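3. 수업 설계 및 데이터 수집

3.1 수업의 구성

본 연구의 대상이 된 수업은 학부 3학년 선택 과목으로, 한 학기 동안 학생 20명이 참여하였다. 학생들은 조별로 한 가지 주방 작업을 정하고, 그 작업을 원격 조작으로 시연한 다음 모방 학습 정책을 훈련하였다. 과목의 이름은 Skatlow이며, 두 번째 저자인 Nuanchan Saithong이 실습을 담당하였다. 학생 대부분은 파이썬 프로그래밍 경험이 있었으나, 실제 로봇을 다루어 본 학생은 적었다.

첫 두 주 동안은 로봇을 움직이지 않고 작업의 정의만을 다루었다. 각 조는 시작 상태, 종료 상태, 실패의 기준을 한 장의 문서로 작성하여야 했다. 이 단계는 학생들에게 인기가 없었다. 그러나 뒤에 시연을 분류할 때 조원 사이의 의견 차이가 줄었다고 여러 학생이 보고서에 적었다.

3.2 작업 환경

작업 환경은 실험용 책상 대신 가정의 조리대와 비슷하게 구성하였다(그림 1). 조리대 위에는 쟁반과 접시, 컵 건조대, 그릇 등 일상적인 물건을 놓았다. 배경에는 주름이 있는 밝은 회색 커튼이 있다. 물건의 위치는 시연을 시작할 때마다 학생이 손으로 바꾸었으며, 위치를 정하는 규칙은 조에서 스스로 만들게 하였다.

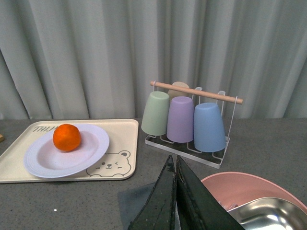
그림 1. 손목 카메라에서 본 조리대. 접시 위에 귤 한 개가 있고, 건조대에는 파스텔 색의 플라스틱 컵 네 개가 거꾸로 걸려 있다.

손목 카메라의 영상만으로 정책을 훈련하는 조와 고정 카메라의 영상을 함께 쓰는 조를 나누었다. 손목 카메라만 사용한 조에서는 물체가 시야에서 벗어나는 문제가 자주 보고되었다. Jirayu Inthanon의 조는 이 문제를 줄이기 위하여 시연의 처음에 팔을 뒤로 물리는 동작을 넣었다. 이 동작은 교재에 없는 것이었고, 이후 다른 두 조에서도 같은 방법을 사용하였다.

3.3 시연의 수집과 선별

학생들이 수집한 시연은 모두 311개이다. 한 조는 한 번의 실습에서 교대로 조작을 맡았고, 조작하지 않는 학생은 기록지를 작성하였다. 기록지에는 조작자의 이름, 물건의 배치, 성공 여부, 그리고 자유 의견을 적는다. 자유 의견 칸은 처음에는 거의 비어 있었으므로, 네 번째 주부터 최소한 한 문장을 쓰도록 지시하였다.

선별 과정에서 11개의 시연을 제외하였다. 제외의 이유는 영상과 관절 기록의 시간이 맞지 않는 경우와, 조작자가 도중에 작업을 바꾼 경우이다. 느리거나 서투른 시연은 제외하지 않았다. 학생이 자기의 시연에서 학습된 정책의 움직임을 관찰하고, 그 움직임의 원인을 데이터에서 찾는 것이 수업의 목표에 포함되기 때문이다.

3.4 평가 방법

평가는 정책의 성공률과 학생의 보고서를 따로 채점하였다. 성공률은 성적에 작은 비중으로만 반영하였다. 보고서의 채점은 Nasrin Tabrizi와 Nattawut Kaewmanee가 독립적으로 하였으며, 점수가 다른 경우에는 두 사람이 보고서를 다시 읽고 합의하였다. 보고서에는 실패한 시행을 한 개 이상 골라, 어느 시점에서 문제가 시작되었는지를 기록지와 비교하여 설명하도록 요구하였다.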